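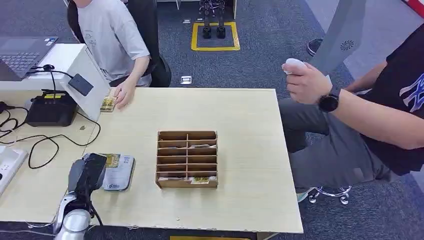

Card organizer, card holder and the arm's gripper at the test table.

Review: Deneck card organizer, as a target for machine sorting

The Deneck is a corrugated cardboard box with partitions that make a grid of slots, two columns by six rows. It is sold for desks and reception counters. We bought 3 of them to find out whether an arm can put away access cards and badge sleeves, a chore that takes a person a few minutes at the end of a shift.

Setup. Single arm, two-finger gripper, operator on a handheld controller for the first 46 placements, then the Grallenon planner running alone. Ziad Issa wrote the grasp routine and scored the results.

Placing. The slots are narrow and the partitions thin. A card that arrives a few degrees off vertical catches the top of a partition and bends it. Under operator control this was corrected by feel of the video. The planner did not correct it; it pushed. By the second day, 11 placements had ended with a folded divider. The board recovers if straightened by hand, but a crease stays where it was.

Picking. Harder than placing. A bare card lying flat on a table has almost no edge to grip, and the gripper has to drag it to the table's edge or press and slide. Plastic holders are easier – the sleeve is thicker and gives the fingers something to close on.

Durability. Wakia makes a rigid version of the same grid. It survives the pushing, but it also moves the whole box across the table, so it has to be fixed down. The Deneck slid less in our runs and failed more softly.

Verdict. As an organizer for people, good: light, cheap, correct slot width. As a fixture for an automated cell, usable with a chamfered insert. Akl quotes a minimum order of 2,000 for those, and we did not pursue it. Card sorting by machine works with an operator on the controls. Unattended, it is slower than a person and needs one nearby to straighten the dividers.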